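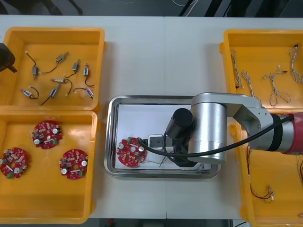

**Monthly walkthrough, Tomidport building, ground floor and loading side**

Month: November
Walked by: Despina Gashi
With: Willy Van Acker (loading side only)
Started 7:15 a.m., before first shift

Marks: OK = no action. FIX = open item, see list at the end. N/A = not in use this month.

## 1. Exits and walkways

- **Front exit, door and hardware: OK.** Opens fully with one hand.
- **Side exit to parking lot: FIX.** Door drags on the threshold for the last few inches. It opens, but you have to lean on it. Same comment as last month. The hinge screws were tightened and it helped for a week or so.
- **Loading side exit: OK.**
- **Exit signs lit: OK** on normal power. Test button held on each one. The sign over the stairs took a few seconds to come on, so check it again next month.
- **Main aisle clear to the yellow lines: FIX.** Two pallets of flattened cartons were over the line by the baler. Willy moved them while we were there. Leaving this as FIX anyway, as it has been written up three months in a row.
- **Stair treads and handrail: OK.** The loose bracket from last time has been replaced.

## 2. Fire equipment

- **Extinguishers on hooks, pins and seals in place: OK**
- **Gauges in the green: FIX.** The one by the break room is at the bottom edge of the green. Not failed. Ask Sutarier to look at it on their next visit instead of waiting for the annual.
- **Tags initialed: OK.** I initialed all of them today.
- **Pull stations not blocked: OK**
- **Sprinkler clearance, 18 inches below heads: FIX.** Top level of the Drandberg racking, bay nearest the office wall. Boxes were stacked two high on the top shelf. One high is fine there.
- **Fire doors closed, not wedged: OK** at the time. There was a wooden wedge lying on the floor next to the corridor door. I took it with me.

## 3. Electrical

- **Panels, 36 inches clear in front: OK.** The tape on the floor is wearing off and should be redone before it's gone.
- **Panel directory readable: FIX.** Second panel still lists the old room names. Circuit 14 says "Mail," and there is no mail room.
- **Extension cords used as permanent wiring: FIX.** Space heater in the shipping office on a brown household cord. Unplugged it and left a note. Heaters go straight into the wall or they go home.
- **GFCI outlets trip and reset: OK,** break room and both restrooms.
- **Cover plates: OK**

## 4. Racking and storage

- **Load signs posted: FIX.** Sign on row B says 1000 lb per level. Row C has no sign. It is the same racking from the same order, but it needs its own sign.
- **Uprights, dents or twist: OK** except the end upright on row C, which has a fresh scrape at fork height. Paint only. Put a straightedge on it and found no bend. Willy thinks it was done with the Duan pallet truck and I have no reason to doubt him.
- **Beam clips in place: OK**
- **Heavy items on lower levels: OK**

## 5. Loading side

- **Dock plate: OK.** Chain and handle good.
- **Wheel chocks: FIX.** One of the pair is missing. Willy checked outside along the fence and did not find it.
- **Dock lights: OK**
- **Pallet truck: OK.** Brake holds, horn works. Hour meter reads 132. Enter this on the maintenance sheet as well, please. It wasn't entered last month.
- **Ice melt on hand: FIX.** Half a bag. Order before the first freeze.

## 6. First aid and eyewash

- **Cabinet stocked: FIX.** Out of medium bandages. Burn gel is still in date. Someone has been keeping sugar packets in there.
- **Eyewash runs clear: OK.** Ran it for three minutes. Water was rusty for the first few seconds and then clear. Weekly flush sheet has two blank weeks.
- **Emergency numbers posted: OK**

## 7. Break room and restrooms

- **Floors: OK**
- **Refrigerator: OK.** 38 degrees.
- **Microwave door seal: OK**
- **Hot water at sinks: OK,** 98 degrees at the tap in the back restroom. Slow to warm up, as usual.

## Open items

1. Side exit door. Needs a carpenter, not more screws. Despina to call.
2. Aisle by baler. Willy to talk to both shifts.
3. Break room extinguisher, to Sutarier.
4. Top shelf by office wall, bring down to one high. By Monday.
5. Relabel second panel.
6. Heater cord. Despina will recheck without notice.
7. Load sign for row C.
8. Wheel chock. Buy a pair so they match.
9. Ice melt, four bags.
10. Bandages, and fill in the eyewash sheet from here on. Do not fill in the blank weeks after the fact.

Closed since last month: handrail bracket, dock light on the left, broken outlet cover in the corridor.

Copy to the binder by the time clock. D.G.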